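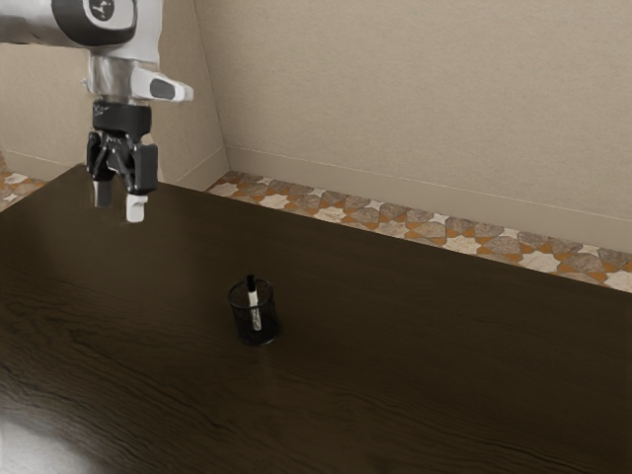 Apr 29, 2021

Gethin Studios opened its doors for one afternoon last week and I got one of the 25 places, so forgive me if this runs on a bit. Low-budget horror is my favourite thing in the world and Gethin is where Clultine shot most of Darow, the lighthouse film I have been going on about since August.

We started in the cutting room, which is tiny and smells of toast. They ran us the cellar sequence three times: once with the raw sound, once with the footsteps and dripping added, and once finished. I jumped at all three! The raw version is nearly silent and you can hear a crew member sniff just before the door goes. After that it was the sound store, with shelves of gravel trays, old hinges and a bathtub full of chains. We were allowed to have a go with the hinges (I was terrible, mine sounded like a duck). 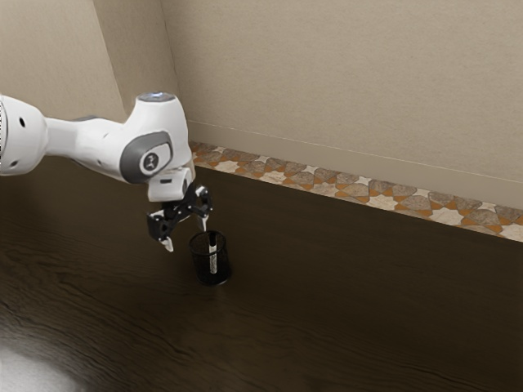

Rarkari, reading my notes before I posted them, wrote in the margin that the cellar scene was better in the short version, where you never see what is at the bottom of the stairs. I do see the point, but the long take in the feature gets me every time, and hearing how it was put together has only made me fonder of it.

Then the talk about the schedule. Darow was shot in 24 days, nearly all of them nights, and the finished cut has 597 shots in it. One of those took 29 goes, because the lantern kept going out on the same line. They showed us the one that worked and then a string of the ones that didn't, and the whole room was in stitches by the end.
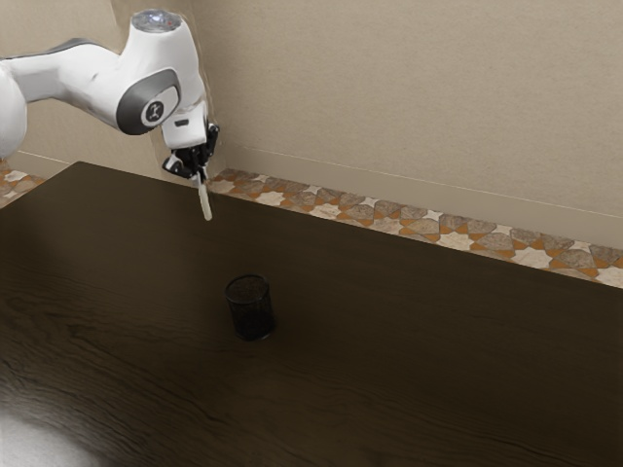
Props and make-up

My favourite part by miles. The drowned bride's dress is on a stand in the corridor and you can get right up to it. All that seaweed is dyed muslin, stitched on by hand, and up close the greens are lovely. The make-up table had a row of false hands in various states of decay, and the fake blood recipe was pinned to the wall (golden syrup, cocoa, red food colouring, plus something they wouldn't tell us).

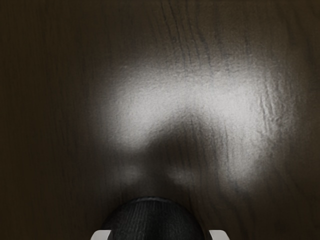
I also had a long chat in the queue for tea about whether the ending was always meant to be so bleak. The first draft let the keeper get away in the boat, apparently, and they even shot a bit of it before changing their minds. I would love to see that footage one day.

The next open afternoon is planned for August and places go up on the studio's own page. Take a jumper, the stage is freezing.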